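Beserari picture archive: progress report to the Cardoso fund
18/02/2018

Dear Ermelinda,

Thank you again for your patience over the winter, and for the kind note you sent with the second payment. I'm pleased to say that we are a good deal further along than when I last wrote.

The big job has been the tagging. Contributors had been using whatever words came to them, so one and the same thing might be filed under "tin", "metal" or "old metal box", and searching was a bit of a lottery. Karim Mansour has gone through the whole list and brought 1,145 tags down to 270, and he kept the old words as hidden pointers so that people who still type them end up in the right place. It was slow work and he did it with great good humour!

Nisha has rewritten the upload page as well. It now asks for a source and a licence before anything can be saved. We did lose one or two regular contributors over this, I'm sorry to say, but most have taken to it, and 22 new people have signed up.

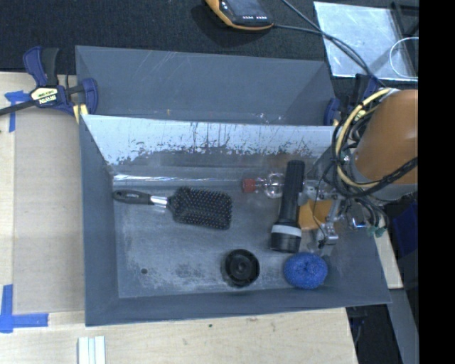 The move to the Drakent server is the one part running behind. The first batch of 500 files went over with their dates missing, so Conceição asked us to stop until she had found the fault – it was a setting at our end – and the rest will now follow in March. I don't expect this to touch the budget, though I would like to keep the small reserve until the move is done, if you agree.

With warm wishes from all of us,
Ans Vermeulen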